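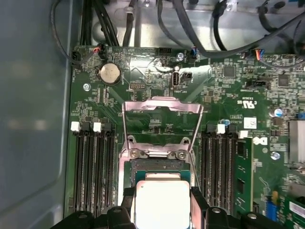

The Emgate town library finally has its catalog server apart on the bench, and I spent most of an afternoon hanging around the back workroom to see how it was going. If you've tried to renew a book online since May, you know why I was curious. The machine has been freezing, dropping holds and generally making life hard for anyone who wants the next book in a series. The fix is a new processor, and it goes in a spot smaller than I'd pictured, a square socket with four black memory slots on either side of it and a silver metal plate that swings up out of the way like a little window. I'd always imagined the library's brain as a wall of blinking lights. It's a green board in a metal case with a lot of black cable running over the top!

Let me back up a bit for anyone who doesn't follow library plumbing as closely as I apparently do now. The server keeps track of everything we borrow in Emgate, plus the small reading room out in Givholm, which shares our catalog. It was bought used, when the old branch closed, and it has run day and night from the closet behind the children's section. In the spring the checkout desk started losing its connection. At first it was once in a while, then most mornings, and by the beginning of summer the staff had gone back to writing card numbers on paper slips and typing them in after closing. I watched one of the clerks do this with a stack of slips as thick as a sandwich (she was very cheerful about it, more than I would have been).

There are 2841 holds in the system right now. That number comes from the sheet taped up by the desk, and it includes mine, which is for a cookbook, and which I've been waiting on for longer than I care to say. None of the holds have been lost, I was told twice. They were copied off to a drive before anybody picked up a screwdriver, and the drive is in the safe with the petty cash.

The work is being done by Cleson, the repair shop on the corner across from the bakery. You probably know them for phone screens, but they do bigger stuff too, and they'd already tried the cheap things: new memory in the spring, then a new power supply, then a thorough cleaning (the dust that came out of there, my goodness). The freezing kept coming back, so the processor was next on the list. The replacement cost the library $112, secondhand, and came out of the $500 the friends group raised at the plant sale. I bought two tomato plants at that sale, so I'm taking a tiny bit of credit.

What surprised me is how fussy the job is. The chip has a shiny silver top, the sort of thing you want to pick up and look at your face in, and you are very much not supposed to. You hold it by the sides. It goes in one way only, straight down, with no pushing and no sliding, and then the plate comes down over it and gets locked. Under the chip is a field of contacts so fine that a crumb could cause trouble, so there was a firm rule about no snacks in the workroom. I had a muffin in my bag the whole time and felt like a criminal.

After that comes a dab of thermal paste, then the cooler goes back on, then the memory gets checked again while the lid is still off. The technician told me the paste is where people go wrong at home — either they forget it or they frost it like a cake. Then the machine runs on the bench with nothing to do but test itself for 3 nights before it's allowed back in its closet. I asked if one night would do, thinking of my cookbook, and got a look.

So what does this mean if you just want a book? The building is open its normal hours. You can borrow and return as usual, but checkouts are on paper, so bring your card or at least know the number. The online catalog is down completely until the server is back, and that goes for renewals too. The library isn't charging late fees on anything that comes due while the catalog is off. Holds that had already been pulled are on the shelf by the window in alphabetical order, and you can go ahead and grab yours. Givholm readers should do the same thing at the reading room, though the van is only going out there in the mornings for now.

The kids' summer reading charts are on paper anyway, so no change there. My neighbor's daughter asked me to put that in.

One nice side effect: with the computers off, people have been talking at the desk. I got a recommendation for a novel from a man who was returning it, and the clerk wrote my name on a slip and handed it straight over to me. The Đào, the Vietnamese lunch place next door, has also been lending out its spare table so folks can fill in their slips sitting down, and yes, you can order a coffee while you're at it. The iced one is very sweet and very good.

I'll stop by again when the tests are finished and post the new catalog hours as soon as I have them. If your hold has been sitting since spring, the desk asks that you don't place it a second time — it's still in line.

Library News > Emgate > Around Town

Search this site Enter keywords Go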